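# House rules for a robot that can't read them

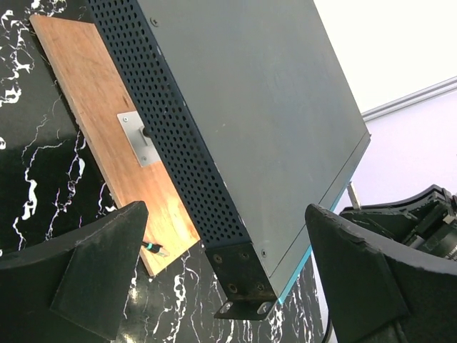 ## Why I wrote any of this down

I have spent most of February writing rules for a robot arm. It has not read them. The people who share a bench with it have, or at any rate have initialled the sheet, which I'm told is the same thing for audit purposes.

The old document came from Fekamance, who set up our first cell, and it ran to 23 pages. Page one defined "operator". Page two defined "operation". By page eight I had lost the will to operate anything. When we took on the equipment handling job for Anotbridge I asked if I could write a shorter one, and made the mistake of asking in front of people.

## The rules, such as they are

**Say what's on the bench before you start.** Out loud, or on the card. A rack box is large and hard to overlook. A small connector lying on a board is much easier to miss, and it's a good deal less sturdy. If it isn't part of the task, it goes in the tray. If it is part of the task, write it on the card.

**Know which faces you're allowed to grip.** Flat covers, fine. Perforated sides, only if the job sheet says so. Mounting brackets are not handles. I know they look like handles. They have been bolted on by someone who wanted to bolt them to something else.

**Log the scuffs first.** Every chip in the paint and every scratch, before the arm goes near it. Our customer's kit arrives with a past, and I'd like to be able to prove which bits of the past are ours. Adel Hajji does this with a sort of grim relish and once filled both sides of a card for a single chassis.

**Mind shiny surfaces.** Glossy black with white veins looks very smart and gives the vision software plenty to think about. Check the detected edges against the real ones before you let it move. A vein is not an edge, whatever the overlay says.

**Cables get a route.** Every loose one, including the one you're only using for a minute.

**Slow means slow.** The override dial is not a suggestion box. First pass on any new object is at the crawl setting, with a hand near the stop button and the other hand not holding tea.

## Objections received

I sent the draft round and got a surprising amount of post. Abou Zeid, our safety consultants, wanted "shall" wherever I'd put "should", and they were right, so I changed them. The Covudley site wanted to know if the tea rule covered soup. It does now.

Somebody also pointed out that the scuff log adds time to every job. Yes. I timed it over a batch at 309 seconds a box, and I have sat through meetings on damage claims that were longer than that before anyone found the biscuits.

The new version is two pages. Fekamance have asked for a copy so they can add some definitions.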